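Section 7: Setting up your Flovomico kitchen scale for the first time

Thank you for bringing a Flovomico home. We know it's tempting to start weighing flour straight away, but a few quiet minutes spent on this section will save you a good deal of fiddling later on (and the kettle can be boiling while you do it).

1. Turn the scale over and slide off the battery cover. Fit the 3 batteries supplied, matching the plus and minus signs.
2. Set the scale on a firm, level tabletop, well away from the stove.
3. Press ON and wait for the display to settle at zero.
4. Put your favourite plate or bowl on the scale and press TARE. The display goes back to zero, and you can add your food.

Note: Any plate will do, provided it sits flat and doesn't hang over the display. Wide dinner plates can hide the numbers, so a smaller one is often handier.

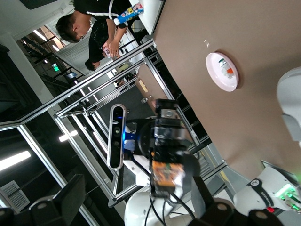

Fig. 3. Round plate with a coloured rim.

5. To change from grams to ounces, hold UNIT until the display blinks, then let go.

Caution: Please don't leave anything sitting on the scale overnight, even something light. It tires the sensor, and your readings may begin to wander.

If the display shows LO, the batteries are on their way out. Change all of them together, and wipe the contacts with a dry cloth while you're in there.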